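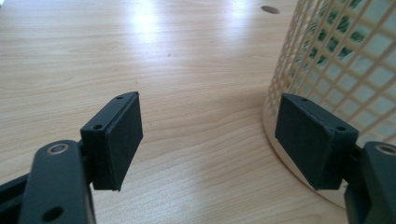 Print this page E-mail this page

Search the guide Enter keyword Go

Section 8. Setting Up and Caring for the Lakholm Work Table

This section applies to Lakholm tables with a light wood-grain top that are supplied to shared study and project rooms in the Dristmont building. It covers the placement of the table, first cleaning, routine care and the use of small accessories on the tabletop. Assembly of the legs and frame is described in Section 7 and must be completed first.

8.1 Placing the table

1. Move the table to its intended position with one person at each end. Lift the table clear of the floor. Do not drag it.

2. Leave enough space on all sides for chairs to be pulled out fully and for a person to pass behind them.

3. Check the table for rocking by pressing lightly on each corner in turn. Turn the adjustable foot under the low corner until the movement stops.

4. Sit at the table and look across the surface with the room lights on. A strong reflection can make printed pages hard to read. Turn the table a quarter turn, or lower the nearest blind, until the glare is acceptable.

Note: The top reflects more light when it is newly cleaned. Repeat step 4 after the first cleaning.

8.2 First cleaning

1. Remove any remaining protective film, starting at a corner and pulling slowly along the grain.

2. Wipe the whole surface with a soft cloth dampened with plain water.

3. If marks remain, add two drops of mild dish soap to the cloth and wipe again, following the direction of the grain.

4. Dry the surface at once with a second cloth. Water must not be left standing at the edges.

CAUTION: Do not use scouring powder, steel wool, bleach or any cleaner containing solvent. Damage caused by these products is not covered by the Budeo furniture agreement.

8.3 Accessories on the tabletop

Small items such as pen trays, desk lamps and waste baskets may be kept on the table, provided that the following steps are observed.

1. Inspect the underside of each item before it is set down. Rough plastic edges and metal rims should be fitted with felt pads.

2. Place waste baskets toward a back corner, clear of the working area. A plastic mesh basket is suitable for dry paper only.

3. Empty tabletop baskets at the end of each day. Food waste, liquids and used batteries go in the containers provided in the hallway.

4. Lift items when moving them. Sliding an item across the top may leave fine scratches, and these are most noticeable where they run against the grain.

Note: Mesh baskets allow dust and pencil shavings to fall through. Line the basket with a paper bag, or wipe beneath it whenever it is emptied.

8.4 Routine care

Dust the surface daily with a dry cloth. Clean it with a damp cloth twice a week, or more often if the room is in heavy use. Use a mat under hot drinks and a cutting board under any blade – the surface cannot be sanded or refinished on site.

Spills should be blotted, not rubbed. Ink that does not lift with soap and water should be reported before any other product is tried.

8.5 Reporting damage

Report chips, lifted edges or persistent stains to Charmaine Swanepoel, Room Services, and state the room and the position of the mark on the table. Requests for replacement tops are approved by Sivaprasad Sastry. A table with a sharp or splintered edge must be taken out of use until it has been inspected.

Section revised March 7, 2020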